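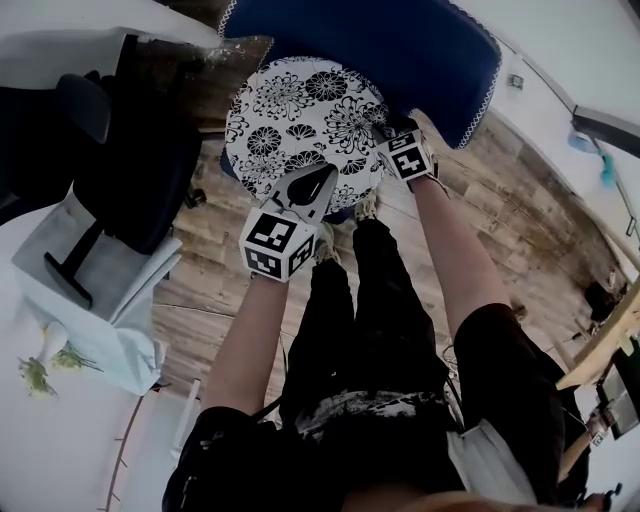
An operator with a hand-held gripper and wrist-mounted marker cubes at a round stool with a flower-print cover.

New handling rules for wearable grippers take effect in December

Companies that collect hand-motion recordings for robot training in Siltatbridge will work under a shared set of rules starting in December. The rules cover people who wear tracking markers and hold grippers while doing ordinary household tasks, and they set limits on session length, cable placement and the condition of the markers.

The document, called the Grurkley Practice Note, was drafted by Zulden, a firm that runs recording rooms in the city, together with the consulting office El-Sayed. It is voluntary. Two other recording firms have said they will adopt it, and several buyers of the recordings plan to ask for it in their contracts.

Existing machine safety rules were written mostly for powered arms behind a fence or next to a worker. They say little about a person who carries the gripper. The note tries to fill that gap with 16 numbered requirements, most of them a sentence or two long.

The longest section deals with cables. Any cord that runs from a wrist device has to be clipped to the forearm or sleeve and must leave enough slack for the arm to reach overhead. Cords on the floor have to be taped down or routed along a wall wherever the operator is expected to step. If a task calls for walking between pieces of furniture, the operator walks the route once without equipment before recording begins.

An early draft would have banned floor cables altogether. Recording firms objected that battery packs add weight at the wrist, and the ban was dropped in favor of the taping rule.

Marker cubes get a section of their own. Each printed face has to be flat, clean and free of glare, and a cube that has been dropped must be checked against a reference board before it goes back on a wrist. A cube that shifts during a session means the recording is marked as suspect from the last good check onward. Cubes must have rounded or padded edges where they come close to the skin, and straps must release with one hand.

Operators may wear the equipment for up to 2 hours in a shift. Breaks are required within that time, and the clock keeps running if the gripper is put down but the wrist parts stay on. An operator can stop a session at any point without giving a reason, and firms may not pay by the number of completed tasks alone.

Rooms that use more than one operator at a time need a marked work area for each person. The areas can touch but not overlap. Rolling chairs and other furniture on casters have to be locked, blocked or moved out of the area unless they are part of the task. Loose props such as vases, cloths and trays are to be kept off the walking path between takes.

The note also covers privacy. Cameras worn on the head can pick up other people in the room, along with screens and paperwork. Firms have to get written consent from everyone who may come into view, including staff who are only passing through, and must keep a log of which recordings each person appears in. Screens facing the work area should be turned away or switched off when they are not needed. Faces are to be blurred before the material leaves the firm.

Sites will check themselves every 4 months using a form at the back of the document. Firms that have logged more than 1,000 hours of recordings must also let an outside reviewer visit. El-Sayed will carry out the first reviews and has said it will not review Zulden's rooms, where it helped write the procedures. Another reviewer is still being sought for those.

The note has no penalties attached. A firm that fails a review is taken off the public list of participating sites until the problem is fixed. Incidents that lead to an injury, and falls that do not, have to be reported to the other participants within the same month, with names removed.

Home recordings are left out of this version. Some firms send kits to people who record in their own kitchens and living rooms, where floor layout and lighting are harder to control. A separate part for home use is being drafted, and comments on it can be sent through the Grurkley project page.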